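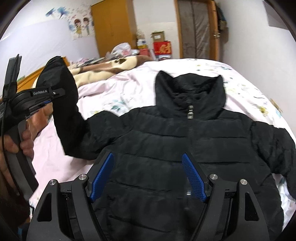 Section 6. Washing and drying padded clothing

This section is for the Allesura washing machine and the Zorkum dryer when they are installed as a pair. If you have only the washing machine, please read steps 1 to 9 and then go to 6.3.

6.1 Before the wash

1. Read the care label of the garment. If the label shows a crossed wash tub, do not continue with this section.
2. Empty all the pockets, also the inside pocket. A paper tissue will leave small pieces on the fabric and in the filter.
3. Close the main zipper up to the collar and close the pocket zippers. An open zipper can scratch the glass of the door.
4. Lay the garment flat and look along the seams. If you find a hole or a loose thread, repair it first. The filling can come out through a very small hole.
5. Put a little liquid soap on the inside of the collar and on the cuffs. Wait ten minutes. Do not use a hard brush.

Note: A detachable hood should be washed together with the jacket, so the color stays the same. Fur trim must be removed and cleaned by hand.

6.2 The wash

6. Put the garment in the drum alone. The weight must not be more than 2000 g when dry. For a child's size you can wash two together.
7. Fill the drawer marked II with liquid soap up to the lower line. Do not use powder. Do not use fabric softener.
8. Turn the dial to Padded and press the temperature key until the display shows 30.
9. Check that the spin speed is 1000. If the display shows a higher value, press the spin key to lower it. Then press Start.

CAUTION: Padded clothing holds a lot of water. If the machine stops before the spin and the display shows E4, the load is out of balance. Wait until the door lock opens, spread the garment by hand in the drum and choose Spin only. Do not lift a garment full of water by the sleeve or by the hood. The seams can break.

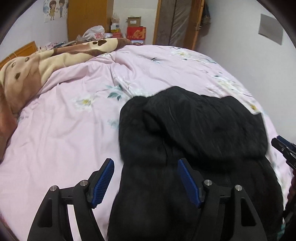 Grillik Appliance Service, Customer Guides
Revised 22/01/2023

6.3 Drying

10. Clean the lint filter of the dryer and put it back until you hear a click.
11. Put the garment in the dryer with two or three Peñalver dryer balls. Clean tennis balls can also be used, but they make more noise.
12. Select Low Heat and 60 minutes.
13. When the program is finished, take the garment out and press the panels between your fingers. If you feel lumps, pull them apart gently and repeat step 12. Thick jackets often need three programs.

If you dry without the dryer, lay the garment on a rack and turn it every few hours. Keep it away from radiators. This may take two days in a cold room.

CAUTION: Never use the High Heat program for padded clothing. The outer fabric can melt and this damage is not covered by the warranty.

6.4 Storage

Be sure that the garment is fully dry before you put it away. Hang it on a wide hanger, or fold it without pressure in a cotton bag. Vacuum bags are not recommended for longer than one month. If you take winter clothes out of storage in October, run the Refresh program for 15 minutes without water.

6.5 Spare parts

Lint filter for dryer: order no. 2034
Door seal for washing machine: order no. 370
Dryer balls are sold separately.

For the error codes other than E4, see Section 9.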